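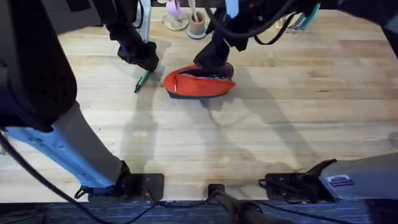 11 min read

Figure 3. Light-coloured butcher-block top with long planks in pale blond, tan and honey tones. Darker streaks and knots are scattered across the grain.

4. What people see in a mixed-tone wooden surface

4.1 Tone, knots and the pull of the odd plank

We now come to the part of the study we most enjoyed, the open comments. The ratings in Section 3 told us how much people liked each surface; the comments told us what they were looking at when they made up their minds, and the two do not always agree. In all we collected 2058 comments from the 283 residents of Clirkoldale who finished the survey. They range from a single word ("busy") to a full page on a grandmother's kitchen, and we read every one of them with real pleasure.

The strongest theme is tone. Block tops of the general kind in Figure 3, where pale and darker planks lie side by side, drew far more remarks about colour than single-tone boards did. People reached for food words again and again: toast, honey, biscuit, weak tea. They also tended to pick out one plank and talk about that, even when asked about the surface as a whole. We had expected the eye to blend the bands into an average (this was the prediction made in Section 1), and for the ratings it more or less does. In the comments it plainly doesn't. A single darker plank could carry a whole paragraph, and several people gave "their" plank a character, calling it stubborn or shy.

Knots were the great surprise. Our pilot work with the Enwood joinery class had led us to treat them as faults, in line with the way timber is usually graded and priced. The Clirkoldale residents saw them quite differently. Small knots were mentioned warmly by people of all ages, and the warmest remarks came from those who had said earlier in the form that they knew nothing about wood. Those with some workshop experience were cooler, and wrote about glue lines, movement and what a knot might do to a plane blade. Both groups were looking at the same boards! We think this gap deserves a study of its own.

4.2 Words that come with touch

Half of the sessions let people handle the boards as well as look at them, and here the vocabulary shifts at once. Colour words drop away and words for temperature and finish take over: warm, silky, dry, soapy, draggy. Boards finished with Jiltora oil were called "bare" more often than those with the varnish, which several people called "sealed in" or "behind glass". We were careful to keep the lighting the same in both rooms, so the change in wording is unlikely to come from the way the boards looked.

One small result we would like to draw attention to concerns the direction of stroke. Constanza Troncoso, who ran the Saturday sessions, noticed that people nearly always ran a hand along the grain first and across it second. We had not planned to record this and cannot put a figure on it, but her notes are clear and we have built the question into the next round.

4.3 Sorting the comments

Each comment was read by two of us separately and given up to 3 labels from the list in the appendix. Where we disagreed, Sebastián Montecinos read the comment without seeing our labels and his choice stood. More than 200 comments needed this third reading, most of them because of the word "natural", which our residents use for colour, for finish, for shape and sometimes simply as praise. We tried splitting the label into four and gave up after a week; the splits depended too much on who was reading. It is kept as one label throughout, and readers should treat the totals for it with some caution.

The board labelled Sikder in the tables was sawn from a single log and has been left out of the tone comparison. It appears again in Section 5, where we look at how long people spend with a surface before they write anything down.

Contents Previous Next References Appendix Back to top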